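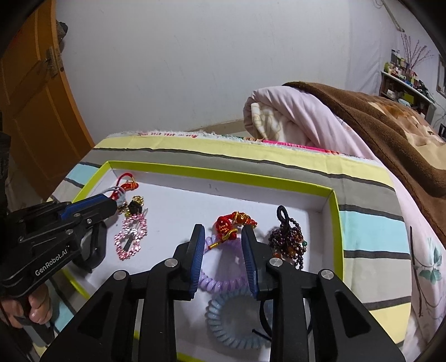 Should a small-town gallery charge people to get in?
I'd say let everyone walk in free, and ask for money once they've had a good look around.

I've gone back and forth on this for years. When the Zollano opened on our main street, admission was 5 dollars, and I paid it gladly, and then I didn't go back for four months. Five dollars isn't much! But it turns a quick peek on the way home into An Outing, and I'm lazy about outings.

Then last September they dropped the fee for Nesrin Ağca's show of big charcoal drawings, and I must have gone in ten times. Sometimes I stayed two minutes. There was one drawing of a river at Kozan that I walked right past until my fifth visit or so – and now it's the one I think about when I can't sleep.

My friend Senga Aitken paints, and she thinks I'm being soft. Free entry tells people the work is worth nothing, she says, and who pays for the lights? Fair enough. I don't have a great answer on the lights. I did put more in the donation box that fall than I'd ever spent on tickets (plus two prints, plus way too many postcards), but I know I'm one person with a weakness for postcards.

The fee is back for the spring show. I'll go, once.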